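Keep the Junk Drawer

My sister-in-law Fanni has no junk drawer. I found this out in June 2022, when I was staying at her place and needed a rubber band for a bag of frozen peas. I opened every drawer in that kitchen. There was one for silverware, one for dish towels, one for foil and baking paper lined up by length. I finally asked her where she kept the rubber bands and she said, very kindly, that she didn't own any. She had clips. The clips were in the clip box.

I've been turning it over ever since, and I'd like to make a case for the junk drawer, partly out of loyalty to my own (second from the stove, you have to lift and jiggle) and partly out of a growing irritation with the people who want me to get rid of it.

You know the people I mean. There's a whole world of books and shows and very calm videos about clearing out your home, and every one of them gets to the drawer sooner or later. They dump it out on a table and everybody laughs at the dead batteries and the soy sauce packets. Then come the little dividers. I've bought the little dividers! I bought a set of 8 from a place called Wokus, bamboo, not cheap, and for one whole weekend in March my drawer looked like a jewelry counter. By the following weekend the dividers had become part of the junk. Two of them are still in there. I use one to prop up the window over the sink.

What bugs me is the rule behind it all, which says that everything you own should have a home, and that if you can't name the home you shouldn't own the thing. It sounds so reasonable. I believed it for years. But think about what's really in your drawer. Mine has a key that may or may not open my mother's old trunk, a roll of tape that's nearly finished, birthday candles, a tape measure, three Allen wrenches from furniture I no longer have, and the foreign coins from a trip to see my friend Apolline Tessier that I keep meaning to take back with me on the next one. Where exactly is the home for one possible trunk key? Am I supposed to label a box "Trunk, Maybe"?

The drawer is the home. It's where you put things while you haven't made up your mind, and I think a house needs a place like that, the way a conversation needs room for somebody to say "hang on, let me think."

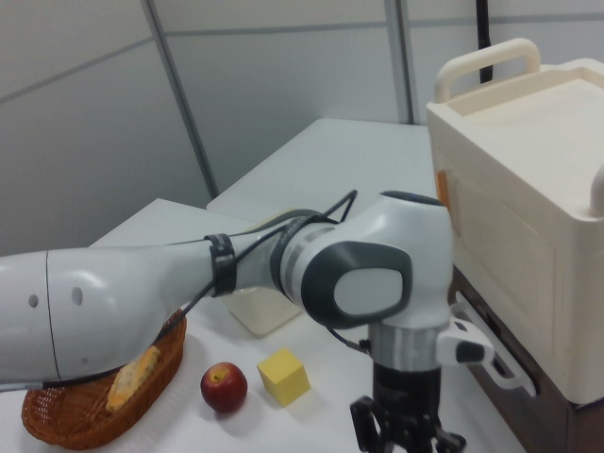

My neighbor Dénes Lengyel takes the opposite view, and since we've argued about it over the fence for most of a year I should let him have his turn. He says a junk drawer is just a pile of put-off decisions, and that put-off decisions weigh on you even when the drawer is shut. He cleared his out last winter, threw away nearly all of it, and says he's slept better. Fine. I'm glad he sleeps. He also came over in April to borrow a tape measure, and then again for a candle when the power went out, and I handed them both over without saying a word, which I thought was pretty big of me.

He does have a point, though, and I don't want to skip past it. There's a version of this that gets out of hand. My aunt had a junk drawer, then a junk cabinet, then a junk room you could only enter sideways, and when she moved to a smaller apartment it took my cousins and me a very long weekend to get it all down the stairs. We found 187 yogurt cups, washed and stacked. I know the number because my cousin Weronika counted them out loud the whole way to the recycling bin, getting angrier as she went. So no, I'm not saying keep everything. I'm saying one drawer. When it won't close, you take stuff out until it does. That's been my entire system for 20 years and it takes me ten minutes, maybe twice a year, usually when I'm avoiding some other chore.

And those ten minutes are kind of lovely? I never see this mentioned in the calm videos. You pull out a ticket stub or a spare button and you get a small hello from some other part of your life. Last time it was a claim check from Kernow, the shoe repair place that used to be next to the post office, for a pair of boots I know I picked up because I wore them to my own wedding. I stood there holding that little stub and could smell the polish. Then I put it back in the drawer. It has no use at all. I can't imagine which bamboo divider it would go in.

There's money in it too, if that's the kind of argument you like. The clear-it-out crowd love to tell you that you can always buy another one. Well, sure, I can always buy another one, if I feel like driving out to the store for a single screw, where they'll sell me a box of 500. (I have bought the box of 500. It's in the garage. That's a separate essay.) Meanwhile the right screw, or one near enough to it, is lying in the drawer under the takeout menus. I've fixed a wobbly chair, a cabinet hinge and my daughter's glasses out of that drawer and never spent a dime.

I think what we've done is mix up tidy with ready. Fanni's kitchen is tidy, and it's beautiful, and I'd eat off any surface in it. But when her son Marci came running in with the wheel off his scooter, she had to go next door for pliers. I watched her do it. I was sitting right there with a bag of peas held shut by a clip from the clip box, feeling smug and trying to keep it off my face.

She did ask me later what I'd even put in one, supposing she had the space. I told her you don't put things in it on purpose, they sort of arrive. She looked a little worried. But I went back at Christmas, and in the drawer with the foil, way at the back behind the long roll, there was a stubby pencil, a luggage tag and one rubber band. I shut it again and didn't bring it up at dinner.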